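Wekanton Sewing Room – where we are this spring
Progress report to the Trultov Fund

Hello all,

I promised you something shorter than the last one, so I'll skip the history and get right to it. The sewing room has been open since March, the beginner course has now run twice, and we're partway through signing people up for the third. Both courses filled up. We had 9 people in the first and 9 in the second, which sounds like I planned it, but that's just how many machines we have working!

The big news is that people keep coming back. When I wrote the application I figured most folks would learn to hem a pair of pants and wave goodbye. Instead, most of the first group still shows up for open hours on Tuesday evenings, and they bring things from home – coats with torn linings, a tent, somebody's prom dress from years ago that is slowly turning into a dress for a niece. I've had to start a sign-up sheet for the ironing board, and I never thought I'd write that sentence in a grant report.

Machines first. You paid for the tune-up of the older ones, and that's done. Two of them had timing problems that I could have lived with but beginners really can't (you end up blaming your hands for what the machine is doing). The serger is still in the shop waiting on a part. I call every week. If it isn't back by the time the next course starts, I'll swap the knit lesson for zippers and do knits at the end.

Fabric has been the nice surprise. Pinard, the upholstery place over on the east side, lets us have their roll ends, and we've taken home 50 yards so far. A lot of it is too heavy for shirts, but it makes great tote bags and chair covers, and it's forgiving to cut. The cotton we bought with your money came from Ouali and went into the beginner kits. We put together 30 kits and I think that will get us through the summer, though I'd like a little cushion for people who cut the front piece twice. That was me, by the way, in the demo, in front of everybody.

Now the part that hasn't gone so well. I said we'd run a daytime class for parents with small kids, and we haven't. The room is free in the mornings, but child care isn't, and I badly underestimated what it would cost. I tried one open morning where kids could just come along, and between the pins and the hot irons I spent the whole time with my heart in my throat. I don't want to do it that way again. What I'd like to do is move that line of the budget to a Saturday session with a sitter in the room next door. It would mean fewer sessions than I promised. Please let me know if that's okay or if you need a formal request.
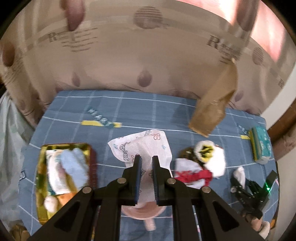

Home projects are the other thing I'd change about the course. Everybody wants to make something with sleeves, and sleeves in week two are how you lose people, so the third course will begin with flat pieces for the house and work up from there. Think of a blue tablecloth with big white-lined squares and a beige printed curtain like the ones in the photo: straight edges, mitered corners if you're feeling brave, and a print that teaches you to pay attention to which way is up. You get good at pressing and measuring before anything has to fit a body. Pillow covers come after that, then an elastic waist skirt, and sleeves for whoever's still game.

On money, we're a little under on supplies and a little over on repairs, and it comes out close to even. The full sheet is attached to the email. The one cost I didn't see coming was light bulbs – the room is dim after dinner time and black thread on navy fabric was making everyone miserable, so I bought brighter ones and two clip lamps.

Still to do before my next report: get the serger home, sort out the Saturday plan with you, and find a better way to store the roll ends, which are currently leaning in a corner and falling over whenever the door shuts. If any of you would like to visit, open hours are the time to come. Bring your mending.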